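Speaker notes: Can a machine close the coffee counter yet?
Farnby regional operations meeting, afternoon session
Slides 1 to 9. Hold questions until after slide 7.

Slide 1. Title
Give the short answer first. For one narrow counter chore, under fixed conditions, yes, with someone nearby. For the closing list as a whole, no. The rest of the talk is the distance between those two statements.

Slide 2. The closing list
The Farnby counter has 27 items on its closing list. Read out the first few: restock cups, restock lids, wipe the surface, empty the drip tray, bag the trash. A new hire gets through the list unaided by the end of the first week. Point out that almost every item involves an object that bends, spills or sticks. Factory automation has mostly avoided such objects by changing the part or the fixture. A coffee counter can't change its cups much.

Slide 3. Why cups
Cups look easy. They are light, they come in a few sizes, and they are all nearly round. They are also thin, tapered and nested. A grip firm enough to hold one near the rim can oval the rim, and an oval rim takes a lid badly. A grip lower down, on the wall, slides toward the narrow end.
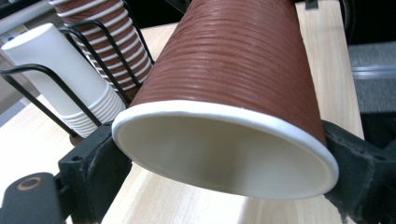 T. Oyelaran

The ribbed wall on the brown cup helps. Ridges running around the cup give the jaws something to catch on, and we see less slip along the axis than with a smooth wall. The jaw by the white lip is close to where I would put it: the rolled edge is the stiffest part of the cup. Mention the wire rack as well. Brown cups in one stack, white in another, and black wire crossing in front of both. For a person reaching in, the wire is nothing. For a planner it is a set of thin obstacles that depth sensing often misses.

Slide 4. What Steltodov measured
Our test bench ran 2,000 single-cup picks at one counter height with one rack. State the conditions before the result. Lighting was fixed, the cups came from one supplier, and the rack was bolted down. Results were good on single cups lying free. They were poor on pulling one cup from a nested stack, where the common failure is two cups coming away together. The gripper has no direct way of knowing it has two. Jaw width is almost the same, and the extra weight is close to the noise in the wrist sensor.
(Pause. Someone usually asks about suction. Suction on ribbed paper leaks. Suction on the flat base works if the base is facing the tool.)

Slide 5. Time
A trained person restocks the rack in 3 minutes. The bench system took several times that, including retries. Speed is the easier problem and should improve with better grasp selection. Recovery is harder. When a cup drops and rolls, the current software stops and waits.

Slide 6. Cost of the last part
The Wosten controller handles 80 percent of restocking attempts without help under bench conditions. The remainder needs a person within reach of the counter. If that person has to be there anyway, the labor saved is small. Show the staffing table and leave it up.

Slide 7. What would change my mind
A stack-separation routine that works on both cup colors without retuning. Reliable detection of a double pick before the cup is placed. Unattended running through a full closing shift at Farnby, with the rack moved a few inches each night by whoever cleaned it last. The bench work on double picks resumes in July.

Slides 8 and 9. Backup
Jaw force curves and cup wall measurements. Skip unless asked.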